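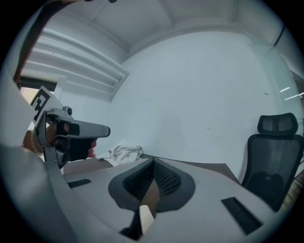
How do you get scuffs off a flat white wall without leaving a shiny patch?

Start with a barely damp cloth and plain water, work lightly from the edge of the mark toward the middle, and let the spot dry before you decide whether it needs anything stronger. If it does, one drop of dish soap in the water is plenty. Rubbing hard is what makes the shine.

Workroom notes, May, a little after 4 in the afternoon

I wrote the bit above first because I've looked it up three times this year and I'm tired of looking it up. Now it's in the book and the rest of you can find it too.

So, the room. The wall is mostly in good shape. It's smooth, it's white, and it has a few faint marks and scuffs that I doubt a visitor would notice, though I notice them every time I sit down. I'd been all set to repaint. I had even gone down to the storage shelf to see what was left in the Curkham tin (enough for a touch-up if we're careful, and a skin on top you could nearly walk on). Then Ylva Nordin came by with her tea and talked me out of it, quite kindly, on the grounds that a touch-up on an older white always ends up looking like a touch-up, and I'd be annoyed at the new patch for longer than I've been annoyed at the scuffs. She's right. She also reminded me about the hallway at Bråten, which I had managed to forget.

Plan, then: wash first, look at it again in morning light, and only paint if we're prepared to do the whole wall, corner to corner. If it comes to that, 2 coats, and a proper roller this time, please. I will not be using the fuzzy little one that lives in the drawer with the tape.

Washing mix, for whoever gets to it before me: 300 mL warm water, one drop of soap, in the small bucket. Two cloths, one for the mix and one for rinsing. Wring them out until you think you've overdone it. Try a spot low down first. And go gently at the corner where the wall meets the ceiling, that joint has never liked being fussed with.

While I'm on the ceiling: the panel seams are something I've come around on. I used to want them filled. It's a bright room, though, with all that white overhead, and I think filled seams would only crack again by winter and look worse for it. Leave them alone. If anyone is up there with a duster anyway, run it along the seams lengthwise so the dust comes away in one direction and doesn't pack itself in.

The blinds. I'm fond of the white blinds, which surprised me when I found myself defending them over lunch. They keep the glare off the desk and you still get a lovely soft brightness through the whole place. They are a nuisance to clean, of course. My method is to tilt them nearly shut, go over the slats with an old cotton sock on my hand, then tilt them the other way and do the backs. Start at the top! I know that sounds obvious, and I know I started at the bottom last time and had to do the lot again.

Ylva would like to swap them for a roller shade, and she had the Kurholm catalogue folded open at the page. I measured so that we'd at least be arguing about the same thing. The opening is 46 inches across and 52 high, measured inside the frame on the left, middle and right, with no difference worth writing down. The dark window frame I'd leave as it is whatever we hang in front of it. A white shade against it would look crisp, I'll give her that much. But a roller is either up or down, and I like being able to tip the slats a little when the sun gets low and comes in sideways. We left it unsettled and had another cup.

Things I'd like from Breltotwood next time somebody drives over: soft cloths (the blue ones shed, don't get the blue ones), a roller sleeve for smooth walls, a lid for the small bucket if they sell such a thing on its own, and a pencil that stays with this notebook.

One more thing about the desk. Please pull it away from the wall before washing and lay the old sheet down. Drips run farther than you'd think, and I'd like the desk to come through this looking the way it does now. The sheet is on the bottom shelf behind the paint tin, folded by me, so not very well.

I'll look at the wall again tomorrow around breakfast, with the slats open, and add a line underneath with what I see.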